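Boletín del almacén – 3 de octubre

REVISIÓN DE CAJAS Y CUBETAS: QUÉ SE QUEDA, QUÉ SE RETIRA Y QUÉ HAY QUE VACIAR

Durante las próximas semanas vamos a revisar las cubetas grises del almacén de Tindetby. La última revisión completa se hizo antes de la mudanza y desde entonces solo se han ido cambiando las que se partían. En el inventario figuran 2253 cubetas, contando las apiladas en el altillo y las que están en préstamo en Konbridge. De esas, 300 llevan más tiempo en uso que el resto y son las primeras que vamos a mirar.

Anathi Moodley coordina la revisión y Diệp Trịnh lleva el registro. Si tenéis cubetas en vuestra zona que no aparecen en la hoja compartida, escribid a Diệp con el número de la etiqueta lateral. Las que no tengan etiqueta también cuentan; basta con indicar el pasillo y la balda.

El criterio es sencillo. Una cubeta se retira si tiene una grieta que atraviesa la pared, si el fondo está combado y no asienta bien o si el borde corta. El desgaste de la superficie no es motivo de retirada. El año pasado se apartaron bastantes cubetas que solo estaban feas y luego hubo que pedir más a Grendent con prisas, en plena campaña de noviembre. 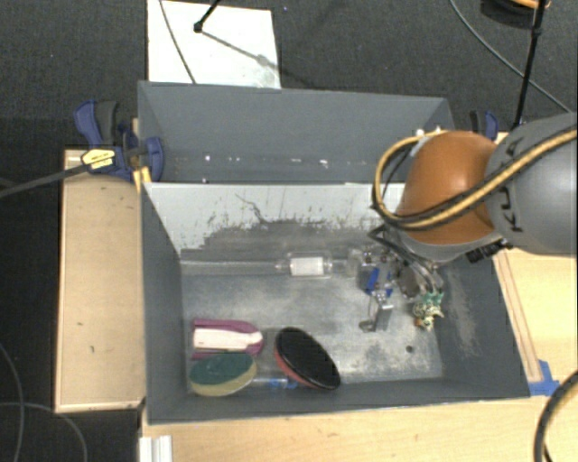 Las marcas en las paredes son la duda que más se repite. Cuando la capa clara se ha ido y asoma una superficie más oscura y rayada, con el borde irregular, apuntadlo como desgaste de grado 2 y dejad la cubeta en servicio. Lo mismo vale para las manchas blanquecinas de roce en los laterales y para los fondos con rozaduras pálidas. Un arañazo oscuro y ramificado como el de la pared trasera de la cubeta delantera merece un segundo vistazo: pasad la uña por encima y, si se engancha, miradlo por la cara de fuera. Si por fuera no se nota nada, sigue siendo grado 2. Si se nota, es grado 3 y va al palé de retirada, junto a la puerta del muelle.

La segunda parte de la revisión tiene que ver con lo que se queda dentro. Las cubetas deberían volver vacías a la pila al final de cada turno y muchas no lo hacen. Los artículos pequeños acaban en el fondo y los envoltorios transparentes se ven mal contra el gris, sobre todo si quedan pegados a la pared de atrás. Antes de apilar, inclinad la cubeta hacia la luz y pasad la mano por las esquinas.

Lo que aparezca se trata así:

Artículos con etiqueta legible: a la bandeja de devoluciones, sin abrir.
Piezas sueltas sin envoltorio: a la caja de Jacobs – la de la tapa roja, junto a la mesa de incidencias.
Plástico vacío y etiquetas despegadas: al contenedor de reciclaje del pasillo.

No guardéis piezas sueltas en los cajones de las mesas «por si alguien las pide». En la última limpieza salieron tres arandelas y un tapón que se habían dado por perdidos y que ya estaban repuestos.

Para limpiar los fondos, paño húmedo y jabón neutro. El estropajo verde queda descartado, porque levanta más capa de la que limpia. Los restos de adhesivo salen con agua templada y un rato de paciencia – si no salen, dejadlos y anotadlo en la hoja. Las cubetas recién lavadas se secan boca abajo en la rejilla del fondo y no se apilan hasta el turno siguiente.

Las hojas de registro en papel están en el tablón de la entrada. Quien prefiera rellenarlas en el ordenador puede pedirle el enlace a Diệp.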